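**From the Naylor House residents' newsletter, May 11, 2023**

## Water meters and the summer bill

Many of you asked me about the letter from Ranomell which came with the last rent statement. I read it two times and I telephoned their office, so I can explain the main points.

From June the building will pay for water by meter. Until now every flat paid the same fixed part, 411 a year, also if one person lived there or five. In the new system each flat has its own meter, and the reading is taken every second month. You do not need to be at home for this, the meters can be read from the stairwell.

The standing charge is 159 a year for each flat. It stays the same if you are away the whole summer. The rest depends on your use. Ranomell will send the first bill by post, and later ones by e-mail if you fill in the form. Please write your flat number on the form and not only your name, we have two families with the same surname on the second floor.

If your tap drips or your toilet is running, please report it before the end of this month. Repairs of this kind are free for tenants. A toilet which runs day and night can lose more than 1,000 litres in a week, and with a meter you will pay for it. 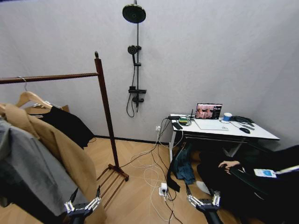 *Veronika Rácz, tenants' representative, flat 11*

A shower usually takes less water than a full bath, but this depends on the shower head and on how long you stand under it. Large rain heads can use more than the small ones you hold in the hand. If you want to know your own, put a bucket under it for one minute and measure.

Questions about the contract should go to Selvaraj Karunaratne at the Ranomell office. For forms, please put a note in my letter box.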